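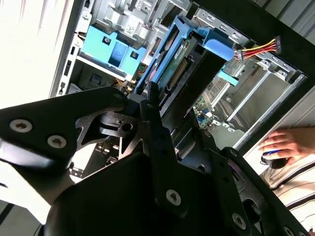 Keeping old computers working in Trilham

Marthinus Naidoo has been fixing desktop computers in Trilham for 13 years. He started at a kitchen table and now rents two rooms over a shoe store on Bekum Street. We spoke to him on 21/09/2025 about what is worth repairing and what he turns away.

Most of his customers are small offices. "They bought a row of towers all at once, and they all start acting up at once," he said. "People come in wanting a new machine. Half the time they need a drive and a good cleaning."

He charges $40 to look at a computer and takes that off the bill if the work goes ahead. His last big job was for an accounting office that had been quoted $1,745 for replacements. Naidoo put in solid-state drives and more memory, and the office kept what it had.

"The case is never the problem," he said. "A steel case will outlast me. It's fans, drives and power supplies – in that order, in my shop."
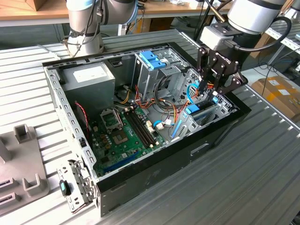

What should an owner do before bringing a computer in?

Back up the files. Naidoo asks every customer to do it and says plenty of them don't. "I can copy a drive that still reads. If it's dead, I send it out to Gustis, and that costs more than the computer did."

He also asks for the password, written on paper, and the power cord. Monitors can stay home.

Parts are getting harder to find for older boards. Naidoo keeps shelves of used memory, sorted by type, and trades with Irfan Hayat, who runs a similar shop across the river. In March the two of them bought a lot of 84 office machines from a school sale and split it down the middle.

"Irfan took the small ones because his room is tiny," Naidoo said. "I like the full towers. You can get your hands in there." 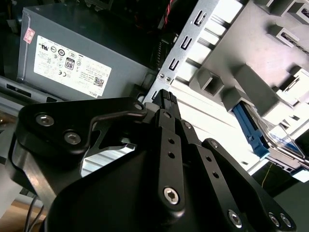

The ones that could not be sold were taken apart for their memory, drives and cables, and the leftover metal went to the scrap yard. He sells the working towers with a 40-day guarantee, mostly to students and parents.

He does turn some work away. Laptops with glued-in batteries go to Hayat, and he stopped taking printers years ago. "I don't miss them," he said.

The shop is closed for lunch from noon to one.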